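Small jobs on our box cell in the new year

January 10, 2023

I wrote in December that the two-arm cell in our workshop at Drudham would get its yearly care after the holidays. Now I am in the middle of it, and I want to write down some things before I forget them. The cell has two black arms, one from each side, and they work together on cardboard boxes over a blue cloth.

First came the wrist cameras. The right one had lost its position a little, so I loosened the bracket, turned it by 2 degrees and tightened it again. After this I brought the fingers over a box and looked at the picture for a long time.

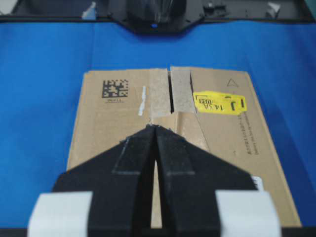
View from the wrist camera, fingers over the box.

I like to see both fingers inside the picture, and also the other side of the table. With the old position it was too much table and too little finger. My colleague Zdzisław Witkowska prefers the camera lower, and we have not agreed on this.

The next work was the meeting point of the arms. When both grippers are pressing on one box, the tips should come close but they must not touch. I set the stop in our control program, which we call Skinda, and repeated the movement 12 times at slow speed. I also looked at the cables at each pass, as they hang in loops near the wrist and I do not want them to catch on anything.

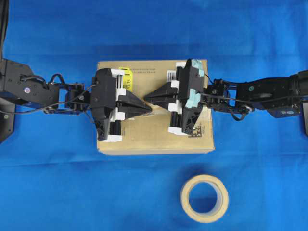 For the speed I am still careful. The program allows 400 millimeters per second, and I stay far below this until the stop is checked with a thicker box. The pads I clean with a dry cloth only. Last year I used a cleaner and the pads became slippery for some days, so please do not repeat my mistake.

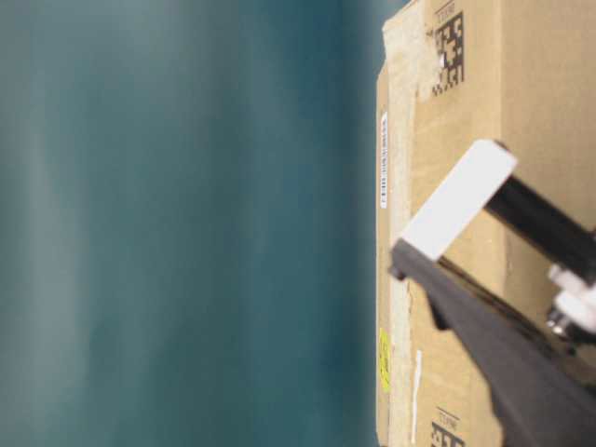
The screws at the finger joints I check by hand, one after another, with the short key. I put a small line of paint on each screw head when it is done. Two were not so tight as I wanted. The notes for this are on page 81 of our workshop book, and Zdzisław will add the numbers for the left arm when he has finished his side.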